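How Do You Teach a Robot to Pick Up a Lemon?
A look at the Condori hand kit, for readers from eight to twelve

By Ilona Farkas
Reading time: 10 minutes

Think about the last time you picked up an egg. You did not break it. You also did not drop it. Did you have to think about how hard to press? Probably you were thinking about breakfast.

Your hand knows many things that you never explained to it. It learned them when you were a baby and you were grabbing spoons, noses and the ears of the cat. It took you years, and during these years you dropped a lot of things on the floor.

A robot has no such years behind it. When it comes out of its box, its hand can open and its hand can close, and this is all. Somebody must show it the rest. In this article I will tell you how people do that, and I will tell you about one set of tools which is made for this job. The set is called Condori, and it is made by a small company with the name Lomis.

First, what is a robot hand?

Many people imagine a robot hand with five metal fingers. Such hands exist, but they are expensive and they have very many parts that can break. Most robots that work with objects have something simpler. It is called a gripper.

A gripper is more like the tongs you use for spaghetti. It has two sides, called jaws. When the jaws come together, they hold the thing that is between them. When they go apart, they let it go.

Try this at home. Put your thumb and your first finger together, and hide the other three fingers in your palm. Now pick up a pencil. Pick up a sock. Pick up a grape, and be gentle. You will find that you can do a lot of work with only two fingers, but some jobs become strange. Opening a jar is almost impossible with one hand like this. With two hands it goes better. For this reason many robots have two arms, and a gripper on each.

The old way and the new way

In the old way, a person wrote instructions for every small movement. Go forward. Stop. Go down. Close the gripper. Go up. If everything is always in the same place, this works very well. In a car factory the door of the car comes always to the same spot, so the robot can do the same movement all day and all night.

But imagine you want a robot to tidy the kitchen. Today the lemon is next to the sink. Tomorrow it is on a plate, and the day after it has rolled behind the bread. The old instructions say "go forward and close", so the robot goes forward and closes on nothing. It is a little sad to look at.

In the new way, people do not write every movement. They show the job, again and again, and a computer studies what they did. It looks for what is the same each time and for what is different. After enough examples it can make a good guess about a lemon in a place where it never saw a lemon before. Each one of these examples is called a demonstration. This is a long word, but it only means "showing".

So what is in the kit?

Here comes the clever idea. If a robot will do the job with grippers, then the person should show the job with grippers too. If you show it with your own soft fingers, the robot can't copy you exactly, because it has no fingers like yours.

The Condori kit has two grippers with handles, one for the left hand and one for the right. You hold them, you move them, and you do the job with them. Cables carry the information to a computer. The kit writes down where each gripper was, how it was turned, and how far the jaws were open. It does this many times in each second.

The person who is showing is called the operator. I asked Nermina Gashi, who works as an operator for Lomis, what is the most difficult part. I expected that she would say the weight, or tired arms.

"To be slow," she told me. "At home I do everything fast. I peel, I stir, I answer the phone. With the grippers I must move as if I explain something to my grandmother on the telephone. Every movement must be clear."

She also said that in her first week she dreamed about lemons.

A day of showing

The work is done on a table. On the table there is usually very little, maybe one object or two. When the computer is only starting to learn, a table full of things would be confusing for it, in the same way that you did not learn reading from a newspaper.

The operator begins a demonstration, picks up the object, puts it where it should go, and ends the demonstration. Then the object is placed somewhere else and everything starts again. A bit to the left. A bit to the right. Turned around. Closer to the edge.

For one simple job the team at Lomis recorded 758 demonstrations. I asked if this is boring. Konrad Stöckli, who designed the handles, laughed and said yes. Then he said that learning the piano is also boring on some days, and people still do it.
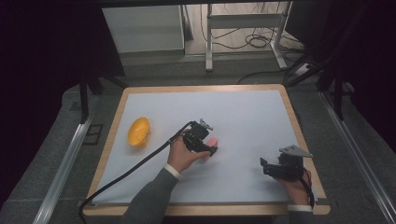

Round things are harder than square things. A box has flat sides, and the flat jaws sit nicely against them. A lemon has no flat sides. If you press it a little too high it slips down, and if you press it a little too low it jumps up. The operator has to find the middle, and she has to find it every time, because the computer will learn her mistakes as happily as it learns the good tries.

This was something I did not expect. If the operator has a bad habit, the robot will get the same bad habit. Gráinne Ó Néill, who teaches new operators, told me about a man who always gave a small shake to the gripper after he picked something up. He did not know he was doing it. After some weeks the robot was shaking everything too.

What I liked and what I did not like

I was allowed to try the kit for 17 minutes, and then my turn was over. I will tell you what I think of it, in the same way as I would tell you about a bicycle.

I liked the handles. They are comfortable and I understood them immediately. You squeeze, and the jaws close. My first try was terrible, my second try was also terrible, but after a while I could pick up a small ball and put it in a bowl without dropping it.

I liked that you can feel the object a little. When the jaws touch something hard, your hand notices it. When they touch something soft, it is different. It is not the same as touching with your own skin, but it helps a lot.

I did not like the cables. They always wanted to be where my elbow was. Once I moved my arm back and I pulled one over the table like a fishing line. Mr. Stöckli says that the next version, which they call Samby, will have no cables, and that they hope to show it in August. We will see. I would wait for Samby if I had the choice.

I also think that the handles are too big for children. The company says the kit is for people of 10 years and older, with an adult in the room. My daughter is this age and her fingers did not reach all the way around. A smaller handle would be a good idea, and I have written this to them.

The kit is not sold in toy shops. Schools and clubs can borrow it for 2 weeks from a lending service called Trurkeo. A teacher has to sign for it.

Will the robot be better than me?

Children ask me this often. In some things, yes. A robot does not become tired, and it does not need to go to the bathroom. But if you give it a lemon that is wet, or a lemon with a leaf on it, or you put a tennis ball there to make a joke, then it may not know what to do. You would know. You would laugh and put the tennis ball away.

Radek Kolář, who looks after the computers at Lomis, has a box of surprises under his desk. In it there are a rubber duck, a very old potato, a lemon made of glass and some things I could not recognize. When the robot starts to do its job well, he takes something from the box and puts it on the table. Most of the time the robot fails. Then the team writes down what happened, and the operators go back to their handles.

Try it yourself

You do not need a kit for this game. You need two pairs of kitchen tongs, a bowl, and one friend.

Put a lemon on the table. Take one pair of tongs in each hand. Your friend closes her eyes, and you bring the lemon into the bowl while you say aloud every movement you do. "Left tongs go forward. Left tongs open. Left tongs go down." Then give the tongs to your friend. She must open her eyes and do exactly what you said, and nothing more.

It will go wrong, I am almost sure. Write down which words were missing. Then move the lemon to a new place and try again with better words. After that, play it one time without any words. Only show, and let your friend watch you. Compare which way was easier for her.

If you make a list of your missing words, you can send it to us and we will print the best ones.

2021-03-10
Shared 17 times
2 comments

Related items
Why do factory robots live behind fences?
What is a sensor? Ten things in your house that can feel
How a vacuum robot finds its way home
Build a paper gripper with string and straws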